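Budgeting for household manipulation equipment

Budgeting for household manipulation equipment is the part of a robotics project in which a group decides what to buy, what to borrow and what to put off until next year, before an arm has so much as touched a drawer. The term covers the arm and its gripper, the cameras, the mounting hardware, the computer that runs everything, and – a part that newcomers tend to leave for last – the room itself, with its counters, appliances and all the small objects a kitchen gathers up over time.

Origins of the practice

Early home-robot projects often bought the arm first and furnished the work area with whatever was left in the account. The planner Irina Barbu, whose guide for small laboratories was first passed around at the Melent workshop one June, argued for doing it the other way. She asked readers to write down the tasks they cared about, furnish a counter for those tasks, measure it with patience, and only then go shopping for an arm that could reach across it. Her approach is sometimes called counter-first planning, and it remains a friendly place to start for anyone who has never filled in an equipment request before.

The work area

A practice kitchen is usually planned as a fixed set, with larger pieces that stay put and smaller ones that come and go. Toy food is a common purchase, being cheap to replace and pleasantly free of crumbs. Drawers deserve a little extra thought, as the size and shape of a handle will decide which gripper fingers are worth paying for. Many groups also set aside money for a second camera, placed at the wrist, so that the last stretch of a reach can be seen up close.
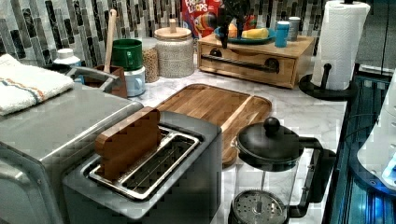
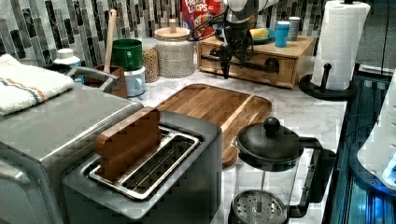
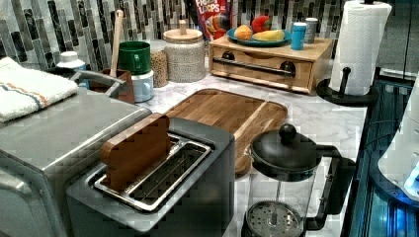
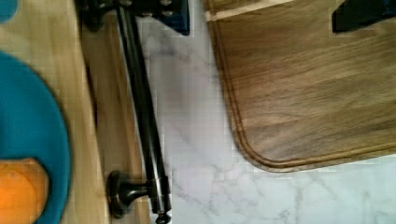
A practice kitchen counter with a marble surface, a wooden cutting board and a bar-handled wooden unit. The last view is from the wrist camera.

Common cost headings

The Kuveck worksheet, which is still handed from one lab to the next, divides a first-year plan into equipment, furnishings and upkeep. Under upkeep it suggests holding 2 spare sets of gripper fingers and 200 small fasteners, and it reminds the reader (quite kindly, for a worksheet) that cables wear out too. Furnishings are best bought in one go, so that a broken piece can be matched from the same batch later on.

Planners differ over how much to commit at the start. The Mihăilă method releases 95 percent of the money before installation and keeps the remainder for changes to the room, while the Alwood method holds back a good deal more and spends it after the first season of work, when people have a better feeling for what they keep reaching for. Both have their loyal followers, and plenty of groups borrow a bit from each.

Delivery times also belong in the plan. An arm may arrive long before its mounting plate, and a counter ordered to size can take longer than either – so it is usual to list expected dates beside the prices and to go over them again every month.

Related articles
Counter-first planning
Gripper fingers, care and storage
Kuveck worksheet
Toy food in robot practice
Wrist cameras

Last edited Dec 24, 2018 | Contact the editors | Back to top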